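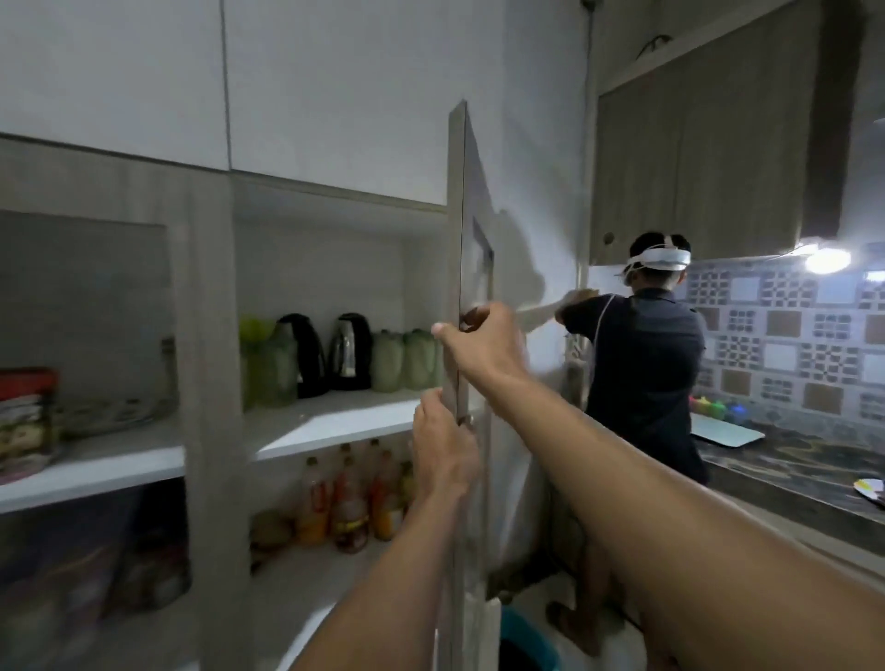 Perura head-strap recording kit: four stars, with a grumble about the cable

I've been putting off writing this one up because I wanted us to get a proper run at it first, and we've now had the Perura kits going since October, so I reckon I'm allowed an opinion!

Quick background if you're new to the blog. We're a small outfit collecting first-person footage of people doing ordinary kitchen jobs (opening the pantry, putting jars away, wiping down the bench) for a team that's teaching a home robot to do the same. So the big line in my budget is what goes on people's heads. The robot itself is somebody else's invoice, thank goodness.

I bought through Medside, who quoted me $473 a kit. I asked what happened if we took 20 and the price came down to $423, freight included. That's a thousand dollars off the order for sending one cheeky email, so do ask. What you get is the camera, the strap, a cable, a battery pack and a zip case that's a bit too small for all of it. No memory cards, mind you, which I hadn't budgeted for, and spare straps are extra as well.

The good stuff. It's light! Ailsa Imrie has worn hers through whole mornings of cupboard work and says she forgets it until she goes to scratch her forehead. The view is wide enough that both hands stay in shot when you reach for a door handle, and you don't have to hold your neck in a funny position to manage it. Colour holds up pretty well in kitchens that have a bright strip under the cupboards and a gloomy bottom shelf, although the very darkest corners still go to mush. If your project needs labels read at the back of a low shelf, budget for a lamp.

Now the cable. It's long, it's stiff, and if you're tall you'll feel it tug every time you crouch. Lovisa Lundgren sewed little loops onto the backs of our work shirts and that fixed most of it, but at this price I'd have liked a clip in the box. The strap also stretches. We've replaced 3 so far, and if I were doing the sums again I'd order one spare for every four kits and stop pretending we'd be careful.

We did trial the Magnusson helmet version before we ordered. Lovely picture, very solid, and the thing kept whacking the upper cupboards. Banafsheh Khosravi wanted to keep it for outdoor jobs and I can see her point, but for two people working back to back in a narrow kitchen it was a non-starter.

One planning tip: we bought the full lot at once to get the price, and for the first few weeks almost half of them sat in the storeroom while we found enough kitchens. If Medside will hold the bulk price over two deliveries (I didn't think to ask), take the second one later and leave that money for cards and chargers.

Would I buy them again? Yep. I've already pencilled in a few more for next year, and a bigger case.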